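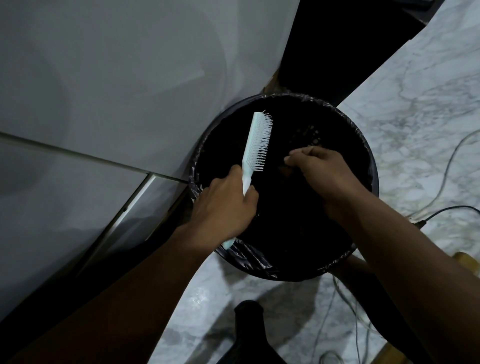

Most of my month at Clastier has gone on hairbrushes. The method we're testing is simple to describe. A person does a household job while a camera looks down past their own hands, and we train a policy on those recordings before it ever sees data from a robot. Pulling hair out of a brush over a bin was my choice of task, and I've regretted it more than once.

The trouble is the hair. It's thin and dark, and against a black bin liner it almost vanishes. Our first model learned the left hand quickly — grip the handle, tilt the head, hold still — and made a poor job of the right. It pinched at the bristles in the correct place and then moved away whether or not it had caught anything.
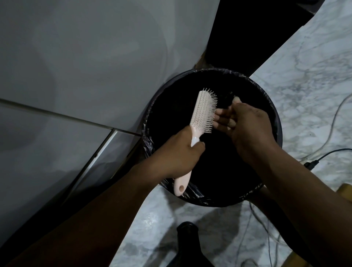

So we changed what the model has to predict. It used to output the next hand position and nothing else. Now it also guesses whether the fingers are holding something, using the last 3 seconds of video. We trained 7 versions each way with the same recordings. With the extra guess, the empty pulls dropped in all 7. The gain was small in 2 of them and I don't yet know why.

I put the draft plots on the Nemden forum in November and asked what people thought.

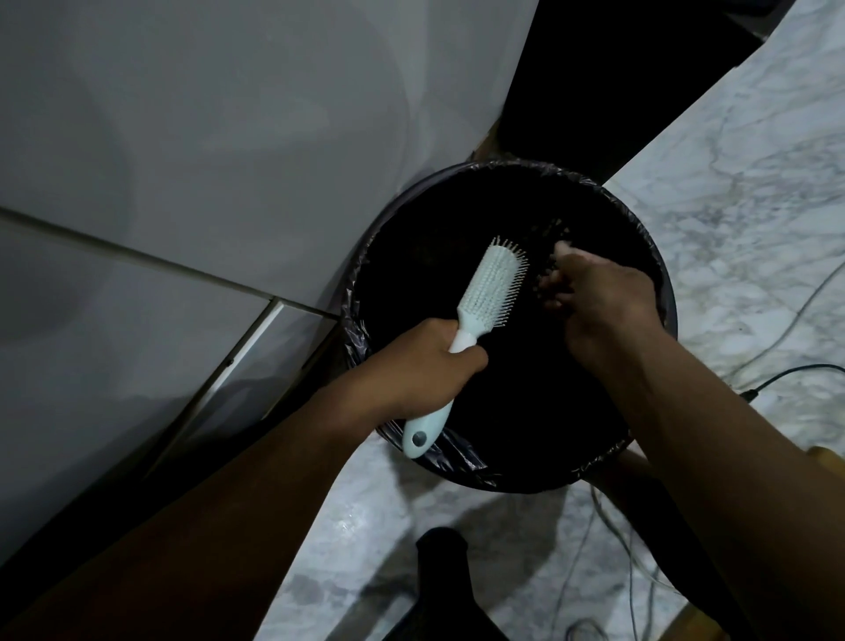
Cheetham replied that the holding guess might just be learning the timing of the pull, and that we should test it on clips with the pauses taken out. I think that's fair. We've started cutting the clips, and I'll post the numbers when the runs finish.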